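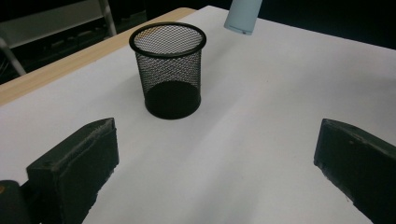 Search this forum Search titles only By: Advanced search

Can a machine do the boring chores yet?

zkoppel
My position is that machines are ready for some household and shop chores right now, and that people judge them by the wrong ones. Everybody asks about folding laundry or doing dishes. I would start with clearing a desk. A wire-mesh pen holder standing upright on a white tabletop, with nothing else near it, is a job I'd hand over today. It is stiff, it has a solid rim, it's dark against a light surface, and it doesn't change shape when you squeeze it a little. If a two-finger gripper can do that all day, then it can put away a fair amount of what sits on my bench. I run the back room at a small frame shop and I spend the last part of every shift putting things back where they belong. Tell me where I'm wrong.

Posted Thursday, October 27, 2022

flatwasher
You picked the easy one. What about when it's full of pens? Then the weight is up top, it tips when you bump it, and half the pens stick out past the rim and get in the way of the fingers.

zkoppel
Sure, full is harder. I'd still rather have something that does the easy half than wait for something that does it all.

eluned_w
I worked on a packing line at Gwynne until January and we had two arms there. They were good. They were good because every carton was the same size and came down the belt the same way up. When a carton came through with a crushed corner the arm stopped and a light came on and one of us walked over. On a bad day we walked over a lot.

A desk is nothing like that belt. Somebody moves the lamp, somebody leaves a sandwich on it.

Also, mesh is not as easy as you think. You can see through it. On a white table the side of the holder goes gray and you are looking at the table behind it as much as at the holder. The rim and the base are solid black so those are fine, but I'd want to know what the depth camera makes of the part in between. Ours had trouble with clear tape and shrink wrap.
- Eluned Watkins

zkoppel
OK, that is a fair point and I hadn't thought about it. A person just sees a cup shape. Could you go for the rim only?

eluned_w
You could put one finger inside and one outside and pinch the wall at the rim. Works if it's empty. Closing on the outside is simpler if the jaws open wide enough. I don't know which one I'd pick without trying both.

dlm_1964
What does it cost though? I paid 800 for a used arm two years ago and it has been under a sheet in my garage most of that time. The arm was the cheap part. I spent every weekend through the spring on mounting it, running cables and writing code that moved one block from one spot to another. My daughter puts her blocks away for free, most nights.

flatwasher
Did it ever work?

dlm_1964
It moved the block. If I put the block down turned a little it missed. I know the newer methods learn from people doing the job and don't need the exact position typed in. I haven't tried them.

urnport_ray
Shop floor guy here. We do light assembly at Tistport and they had a vendor in to look at bin sorting. 1,964 parts in the catalog. He was honest with us and said he could promise good results on the stiff ones with plain shapes and he wouldn't promise anything on gaskets, hoses or anything bagged. We went ahead with the stiff ones only. It's slower than a person but it runs through lunch and second break, and at the end of the week it comes out a little ahead.

So I'm closer to Zane on this. Nobody on our floor wanted that job back.

eluned_w
Does somebody tend it?

urnport_ray
Yes. One person for that cell and the one next to it. Same as you, a light comes on and they go over.

eluned_w
Then it's a machine plus part of a person. I'm not against it, but when people say "machines can do it now" they leave that part out, and at home the part of a person is you. If I have to get up off the couch to fix it, I could have put the pen holder away myself.

zkoppel
At home I agree. In my shop I'm standing there anyway. If it gets 5 things put away while I'm cutting mat board, that's 5 I don't do, and I can pick up the one it dropped.

flatwasher
Is it going to break glass, though? You run a frame shop.

zkoppel
I wouldn't let it near the glass. Pens, tape guns, rulers, the point driver. Rulers might be bad, now that I think of it. They lie flat and there's no edge to get under.

dlm_1964
Flat things are terrible. Slide it to the edge of the table and grab the overhang, that's what I ended up doing with a playing card.

hk_moss
Has anyone here used the Flerkilell kit? Two fingers, rubber pads, clamps to a table. I'm looking at one for a school club and can't find anybody who has had it longer than a month. Mostly I want to know if the pads wear out.

urnport_ray
Not that one. On ours the pads are the thing we replace most, so get spares with the order and ask what they charge for them.

hk_moss
Thanks, will ask.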